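Gripper creep
From the Grirnthorpe Robot Notes, an amateur encyclopedia of things that break 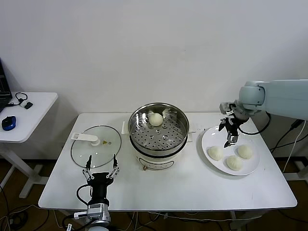 Gripper creep is the name we use for a slow drift in how far a parallel gripper closes. You tell the fingers to stop at a certain gap, they stop a hair tighter, and the next time a hair tighter than that. With a block of wood you'd never notice. With a steamed bun you get a thumbprint, then a dent, then filling on the table!

I first ran into it in April, when I was helping Muthu Iyengar with the two-arm bun job (one arm on the plate side, one on the lid side, steamer in between). We had done 500 picks and I was feeling pretty smug. Then the buns started coming up pinched, and I spent a whole evening blaming the buns.

Causes

The usual one is a lost zero. The gripper finds its home position at power-up by closing until it meets resistance, and if there's a crumb or a bit of sticky dough between the fingers, home is wrong from the start. That's a fixed error, though, so strictly speaking it isn't creep, but people mix the two up and I did too.

Real creep comes from a slipping coupling on the motor shaft. On our Tadola gripper the set screw had backed out, and the encoder kept reporting a perfectly lovely number the whole time. Renzo Ferri had the same thing at pick 1,695 on his own Tadola, so I don't feel so bad.

Safety

Please treat this as a finger hazard as well as a bun hazard. The force limit on ours was worked out from position, so when position went wrong the limit went with it. Huguette Lavoie got a nasty pinch reaching in to straighten a bun with the motors live. Hit the stop first, every time, even if it's only a quick nudge.

Checking for it

Close on a gauge block, write down the reading, run 11 cycles, and close on the block again. If the readings differ, pull the cover and look at the screw. Ours got thread locker and a paint mark across the joint, and I still peek at that mark before each session.

See also: Lost zero; Cable snag; Lid drop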